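The Dish Rack Was Fine and I Still Don't Trust the Arm

By Wilmer Yupanqui

I want to talk about a plate. It's not even a nice plate, it came in a box of kitchen stuff my sister gave me when she moved, and it is now in two pieces in my trash can. A robot arm broke it. I've been thinking about that plate way more than a grown man should.

So, some background. I help out with kitchen testing for Nestgate, which is a small home robot project that me and a few other people have been poking at for a while now. There's one arm, one gripper with two fingers, and a little camera down by the wrist so it can see what it's about to grab. The job we gave it is boring on purpose. Pick up cups, pick up plates, put them where they go. We ran 30 attempts that week and the arm finished 26 of them. Two times it gave up and parked itself, which I'm fine with. Another time it set a cup down sideways. And then there was the plate.

What happened with the plate is that the arm lost its grip halfway up and didn't know it. The fingers were closed, the software said the fingers were closed, and as far as the program cared, closed meant holding. The plate slid out and hit the counter. Then the arm kept going! It carried nothing over to the rack, opened up very politely over an empty slot, and reported a success. We only have 26 on the sheet and not 27 because I was standing in the kitchen and crossed it off by hand.

That's the part that bugs me. Things get dropped. I drop things. My nephew drops things like it's a paid position. But when I drop a plate I know I dropped a plate, and I stop, and I say a bad word, and I go get the broom.

Jhosep Bermúdez wrote most of the grasping code, and he and I have argued about this for weeks now. His view is that a drop is a drop, one broken plate in a month is a good month, and we should spend our time on getting a better grip. He has a point about the grip. The fingertips take a beating, and scuffed fingers don't hold smooth ceramic like fresh ones do. He'd like to swap the tips on a schedule and call it done.

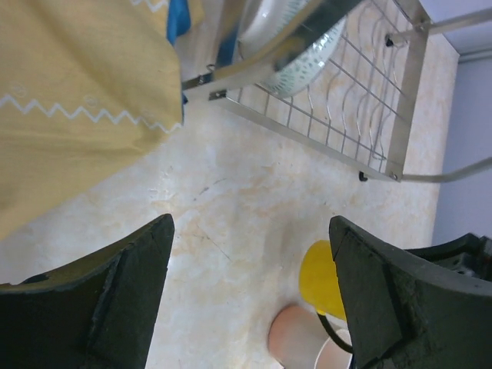

Vol. 2, No. 9

Look at what the arm has to deal with on a regular old counter. Three cups close together, one of them glossy yellow, one a matte peach, one white, and a black handle loop sitting right across the gap. The right finger is already in front of part of the yellow cup from where the camera is. Behind all that you've got a shiny steel rack throwing light back, and a towel over the edge of a marble counter that has its own shiny spots and a dark line running through it that looks an awful lot like a crack. I know that counter and I'd still check it with my thumb.

And a wrist camera sees a setup like that from very close in, with its own fingers in the way. I don't blame it for being confused. I'd be confused too if I had to do the dishes looking between my knuckles. What I want is for it to say so. If the camera can't see the cup because the finger is blocking it, the honest report is "I don't know," and the right move is to back off and take another look.

Jhosep says backing off costs time. Sure it does. He timed it, and the extra look adds 9 seconds to each pickup, and he said nine seconds like he was telling me somebody had died. But who's in a hurry? The whole idea of having a machine do the dishes is that I'm in the other room on the couch. Take the nine seconds. Take twenty.

Here's where I get a little worked up, so bear with me. People in this hobby (and I think the big companies too, but I can only speak for us) love the success number. It goes at the top of the page, it goes in the video, it's the first thing anybody asks about. And our number came straight from the arm's own opinion of itself. If I had been out getting coffee, that plate would have counted as a win, with broken ceramic all over the marble right where someone puts their hands. A kid comes in for a cup of water and leans on the counter. That's a safety problem, and I don't care that the arm is slow and weighs less than my dog.

We did look at buying our way out. There's a fingertip pad from a shop called Nzioka that feels pressure, and I borrowed a pair. They helped some. The arm noticed a slipping mug the first day, stopped, and put it back down, and I got so excited I clapped in an empty kitchen. But with a thin plate held by the rim the reading was jumpy, and Jhosep set the cutoff low so it wouldn't stop all the time, and we were pretty much back where we started. A sensor you've told to be quiet isn't much of a sensor.

The fix I've been pushing for is dumb and cheap. After every lift, hold still for a moment and look. Is there a thing between the fingers? After every release, look again. Is the thing in the rack? If either answer is no or maybe, stop moving, beep, and wait for a person. No clever recovery, no second grab into a pile of who knows what. I'd also take the word "success" out of the log until the second look comes back good - Jhosep thinks that one is petty, and maybe it is, but words in a log end up as numbers in a chart pretty fast.

He did put the first look in, I'll give him that. It's been running since 1/24/19 and it has already stopped the arm for a cup that was hanging on by its handle and nothing else. The second look is still "on the list." I've been asked to use plastic plates in the meantime. I bought the plastic plates. I'm not happy about it, because a plastic plate bounces, and then you get to pretend nothing happened, and we were already too good at that.

My sister hasn't asked about the plate yet. There were four in the box and I've put the other three on the high shelf, where the arm can't reach.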